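Farnport Community Pantry – Frequently Asked Questions

Last updated August 2024

Who can use the pantry?

Anyone who lives in Farnport or Pornport. We don't ask for pay stubs or benefit letters. On your first visit we write down your zip code and how many people you are shopping for, and that is all we keep.

Do I need an appointment?

No. Come during open hours and take a number at the side door on Ezeani Street. The first 30 minutes are usually the busiest. If standing in line is hard for you, tell whoever is at the door and they will find you a chair.

How often can I come?

Once a week for groceries. Bread and fresh produce are on the rack by the entrance and you can take those any day we are open, even if you already had your weekly visit.

Can someone pick up for me?

Yes. Send them with a note that has your name, your zip code and the size of your household. One person can pick up for up to 2 other households. If it will be the same person every week, we can put that on your card so you don't have to write a new note.

What kind of food do you have?

It changes. We nearly always have rice, pasta, canned beans, canned vegetables, peanut butter and oatmeal. Eggs and milk come in most weeks but can run out before closing. Meat is frozen and limited to one package per household, two for households of five or more.

Do you have food for kids' lunches?

Yes, there is a snack shelf next to the cereal. Packaged snacks are limited to six per child per week during the school year. In summer there is no limit unless the shelf gets low.

Should I bring my own bags and containers?

Bags, yes. We have some paper ones but they don't hold up well with cans. Containers are only needed for the bulk items, such as flour, dry beans and rice. Any clean plastic container with a lid that closes will do. 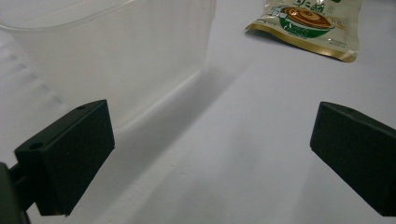

Can I get food that fits a special diet?

We keep a small section of low-sodium and gluten-free items. Ask at the desk, as it is kept behind the counter. We can't promise that anything is free of nuts. Please read the labels yourself, and skip the bulk bins if you have a serious allergy – the scoops get mixed up.

The date on my can has passed. Is it safe?

Most dates on canned and boxed food are about quality, and we do give out some items past that date. Throw out any can that is bulging, leaking or badly dented along the seam. Baby formula is the exception. We never hand it out past its date, and if you find one on the shelf, bring it to the desk.

What can I donate?

Unopened, store-packaged food, plus diapers, soap and toothpaste. We can't take home-canned goods, opened packages or anything in glass that is chipped. Garden vegetables are welcome. Drop-off is at the back door during open hours. Please don't leave bags outside overnight.

Are you open on holidays?

We close on federal holidays. In November we add one extra evening the week before Thanksgiving, and the hours are posted on the door once they are set.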